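Astgate Technical Institute
Workstation Maintenance, Unit 3
Course handout: Opening a workstation and replacing the processor
Prepared by Talha Rajput. Revised 29 March 2018.

Scope of this unit

This handout accompanies the bench session on socketed workstation processors. Students are expected to have read it before they come to the bench. It covers the condition of the chassis and its panels, the layout of the main board around the socket, the removal and seating of the processor, and the entries required in the service record. Coolers and thermal compound were treated in Unit 2 and are mentioned only where the order of work depends on them.

The unit applies to processors that rest on a field of contacts in the board and carry flat pads on their underside. Older processors with pins of their own are handled differently and will not appear in the assessment.

Before the chassis is opened

Shut the machine down from the operating system, switch off the power supply, and pull the cord. Hold the power button in for several seconds. Put on the wrist strap and clip it to bare metal on the chassis. A painted surface is not a suitable ground point.

Note the condition of the outer panels on the record sheet before touching the latches. Scratches, dents, and stains that are not recorded on arrival will be assumed to have been made at the bench. Sheet metal with pressed ribs or folds should be looked at from a low angle, with the lamp moved from one side to the other. Strong glare on bare metal can hide a mark completely, and a single look from directly above is not accepted as an inspection. Small spots of discoloration are to be entered by position ("second rib, near center") and by color. Do not write "rust" unless you have examined the spot and are sure of it.

Removed panels are laid flat, away from the edge of the bench. Screws go into the tray in the order in which they were taken out.

Finding your way around the board

Identify the following before any part is loosened:

Socket. The processor sits under a metal retention frame. The frame holds the processor down evenly against the contacts and must be released in the order given by the manufacturer's service guide for that board.

Memory slots. On many workstation boards these are long black channels standing close beside the socket, with latches at their ends. Sleeves and cable ties catch on open latches. Keep them in view while you work.

Coin cell. The round silver battery keeps the clock and, on some boards, the setup values. It stays in place throughout this unit. A student who has knocked it out must say so, and the setup values are then checked at the end of the session.

Headers and printed text. Board makers print the names of headers and parts on the surface in small white letters. Copy these names exactly as they stand, including capitals. A record that reads "small connector, left side" is of no use to the next technician, who may be looking at the board from the opposite side.

The socket and its contacts

The contacts of an open socket are the most easily damaged part of the machine. A processor of this family may bring more than 1,000 of them into use, and the larger sockets have more than 2,000. One bent contact can disable a memory channel or keep the machine from starting at all, and the fault is tedious to trace afterward.

No cloth, brush, swab, or finger enters the socket. If you see lint or compound on the contacts, stop and call the instructor. The socket is left open only as long as the exchange requires, and a cover is placed over it if the work is interrupted for any reason.

Handling and seating the processor

1. Clean old compound from the top of the processor before the retention frame is opened. Wipe inward from the edges.
2. Release the retention frame and raise it fully. It must stay up without being held.
3. Lift the processor by two opposite edges, straight up. Do not slide or tip it.
4. Read the markings on the heat spreader and enter the maker, the family name, and the model number. The lines beneath these, with serial and batch codes, are copied in full.
5. Compare the corner mark and the notches of the replacement with those of the socket.
6. Lower the replacement level and let it go. It should lie flat under its own weight. If it rocks, lift it out and compare the notches again.
7. Close the frame. Some resistance is normal at the end of the travel — a sudden stop at the start is a sign of bad seating.

The lettering on a heat spreader is small and fine. Tilt the part under the lamp until the characters darken against the metal, and have your partner read them back to you.

Chassis metal and processor socket

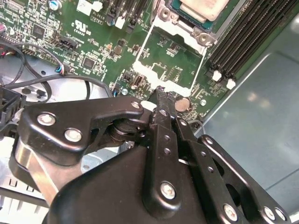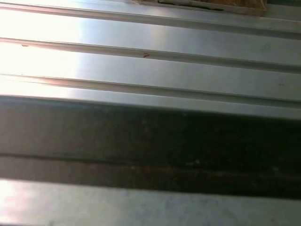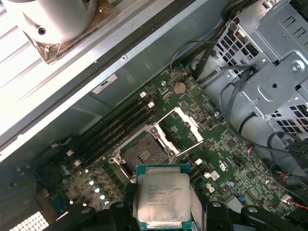

Phong Lục asks that one point be added to the section on markings: the model number should be read before the processor goes back under the frame, and read again from the sheet by the second student. In the July session two sheets from the Edlow bench had the batch code entered in the model line, and both machines had to be reopened. He would also like the corner mark to be drawn on the sheet as well as ticked, and suggests that the Stoica record form, which has an outline of the socket printed on it, be used for this purpose in all groups.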